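Garra de dois dedos afilados ou pinça paralela para braço pequeno com servos? (teste de pegar cubo e soltar no copo)

Védís Sveinbjörnsson
postado em maio, editado uma vez

Oi, gente! Estou há duas semanas brigando com isso e resolvi pedir socorro antes de gastar dinheiro. Tenho um braço preto desses de servos empilhados, com uma garra de dedos afilados, preso na mesa. A tarefa é a mais boba do mundo: pegar um cubo vermelho e largar dentro de um copo quadrado bege. Quero usar isso como teste padrão para comparar a garra que já tenho com uma pinça paralela da Bredix, que um colega do laboratório me ofereceu emprestada, e também para decidir se troco a controladora (hoje uso uma Wodero, bem simples). 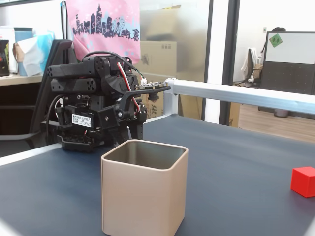 O copo fica sempre na mesma posição, perto da base, e o cubo eu vou mudando de lugar. Perto do braço, tudo lindo. Quando ponho o cubo lá longe, quase na beirada da mesa, começa a novela: a garra chega torta, encosta um dedo antes do outro e o cubo gira. Às vezes pega de quina e aí cai no caminho. Fiz 100 tentativas com a garra original e anotei tudo numa planilha (sim, sou dessas), e quase todas as falhas são com o braço bem esticado. 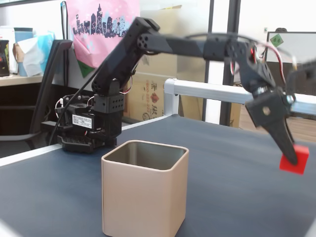
O que não consigo entender é se a culpa é dos dedos, que são finos na ponta, ou da folga nos servos com o braço estendido. Já apertei todos os parafusos, já troquei a borrachinha dos dedos, já diminuí a velocidade. Melhorou um pouco com a velocidade menor, mas fica tão lento que dá sono.

A outra dúvida é sobre câmera. Tenho uma câmera no punho e uma olhando de frente para a mesa. A do punho é ótima na hora de soltar, porque vejo a boca do copo entre os dois dedos e dá para saber onde o cubo foi parar. Só que na aproximação ela me ajuda pouco, não sei se é o ângulo ou se sou eu. 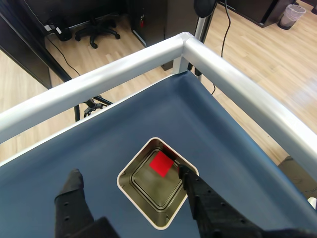

Pensei em comprar uma segunda câmera para o punho, uma Salian, mas ela pesa mais do que a atual e tenho medo de piorar justamente a parte do alcance. Alguém já passou por isso? Vale a pena trocar a garra primeiro, ou a câmera, ou a controladora? Meu orçamento é curtinho, então tem que ser uma coisa de cada vez...

Ah, e mais um detalhe: no movimento entre o cubo e o copo a garra balança bastante. Se eu mando parar de repente, ela fica tremendo um tempinho antes de sossegar. 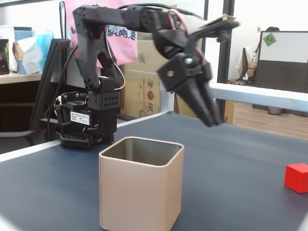 Com a Wodero só consigo mandar posição final e tempo, não tem como mexer na aceleração (ou tem e eu não achei, o manual é um horror). Qualquer dica eu agradeço muito!

Tegan Hinds
12 pessoas acharam útil

Oi, Védís! Passei exatamente por essa fase, com um braço bem parecido, e gastei na ordem errada, então aproveita o meu prejuízo. Comprei primeiro a pinça paralela. É boa, fecha retinho, o cubo não gira mais tanto — só que ela é mais pesada que a garra de dedos, e na ponta do alcance o braço afundava 5 mm. Ou seja, ganhei no fechamento e perdi na altura.

O que resolveu mesmo foi a controladora. Troquei por uma Sekdale, que deixa configurar rampa de aceleração em cada junta, e o tremor na parada diminuiu demais! Aí consegui voltar a uma velocidade decente. Pelo que você conta, eu começaria por aí e deixaria a garra como está.

Enquanto não compra nada, dá para quebrar o galho dividindo o movimento em pedaços. Manda a garra para um ponto uns dedos acima do cubo, espera ela parar de tremer e só então desce. Na volta, a mesma coisa em cima do copo. Fica mais comprido no código, mas funciona com qualquer controladora, até com a Wodero.

Para saber se é folga, desse jeito você descobre em 2 minutos: estica o braço todo, com os servos ligados, e empurra a ponta de leve para os lados. Se ela mexe e os servos nem reagem, é folga mecânica, e nenhuma garra vai consertar isso. Se eles reagem e voltam, é ajuste.

Sobre a câmera, não compraria outra ainda. Experimenta inclinar um pouco a que você já tem, de modo que a ponta dos dois dedos apareça antes de chegar no cubo. E faz a comparação das garras com a mesma lista de posições, senão a planilha não serve para muita coisa (aprendi do pior jeito, refiz tudo).

rodinha_solta
1 pessoa achou útil

compra a Bredix e pronto. paguei 3.250 no kit com os dedos extras e nunca mais mexi. cubo é a coisa mais fácil que tem, qualquer pinça paralela pega

Védís Sveinbjörnsson
comentário da autora

Tegan, fiz o teste de empurrar e a ponta mexe para os lados sem os servos reclamarem, snif. Parece que está mais no ombro do que no punho. Vou desmontar essa parte e olhar os suportes antes de pensar em controladora. O truque de parar em cima do cubo já coloquei no código e o braço chega bem mais comportado, obrigada!! rodinha_solta, 3.250 não cabe aqui agora, mas a emprestada eu vou testar sim, com as mesmas posições — depois posto a planilha.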